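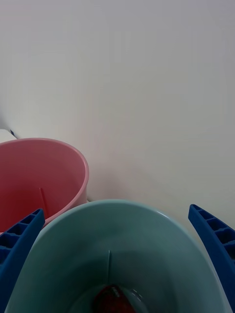

Pink and Blue

Loan Mai's father had been dead for nine weeks when she drove over to clear out the back room. She parked on Janley Street behind a bakery van and let herself in with the key that stuck.

Her uncle was already there. Kiều Ông had come early on the bus and had made tea in the wrong pot. He was sitting in the kitchen with his coat on.

"I haven't touched anything," he said.

"You could have."

"I didn't know what you wanted."

She didn't know either. She had brought garbage bags and a roll of tape, and she put them down on the counter next to the bills. The gas company wanted 137 dollars. She folded that one and put it in her pocket.

The back room was where her father had worked on his paints. He was never a painter. He mixed colors for other people, first for the Sosa sign shop and later on his own, and he kept a plain white table against the wall so that he could see what he had. He said you couldn't judge a color on a brown table. When Loan was small she was allowed to do her homework there on the condition that she brought nothing red.

The pink one and the blue one were on the table. She had known them all her life. Her mother had bought them the January they moved in, before there was furniture, and for a while the family drank from them and rinsed brushes in them and once kept a goldfish in the pink one overnight. After her mother left, they went into the back room and stayed there. There was a green one as well.

"Those are yours," her uncle said from the door.

"They're plastic, Uncle."

"I know what they are."

She started with the shelves. Most of the jars had dried out. Each had a strip of paper glued to the lid with a number on it in her father's writing, and the numbers went up to 998. She looked for the notebook that would say what the numbers meant. It was in the drawer under the brushes. Number 17 was the color of the front door. Number 998 had nothing written next to it.

"What was this last one?" she asked.

Kiều Ông took the notebook to the window and held it away from his face. He read the whole page, though there was only the number to read.

"He was going to do the hall," he said. "He asked me what I thought. I said white."

"What did he say?"

"He said I always say white."

She found the jar and worked at the lid with a screwdriver. It took a while.

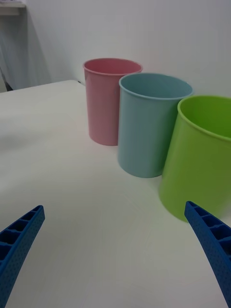

When the lid gave she tilted the jar toward the light. The paint had gone hard on top. She pushed the screwdriver through the skin and it came up with a smear of something between yellow and gray. It might have been nice on a wall. She couldn't tell from that much.

"Do you like it?" she said.

"It's all right," said her uncle. He looked at it some more. "I would have said white."

They filled four bags before noon and carried them out to the curb. He insisted on taking the heavy ones and had to stop on the steps both times. She kept the notebook, and jar 17, which still had some liquid in it and would do for touching up the door before the agent came.

He washed the teapot and dried it and put it back in the wrong cupboard. She let it stay there.

At the car he handed her a shopping bag. He had put the pink one inside the blue one, and the green one inside that, and wrapped them all in one of her father's shirts.

"There's no room in my apartment," she said.

"They fit in each other," he said, and went around to the passenger side and waited for her to unlock it.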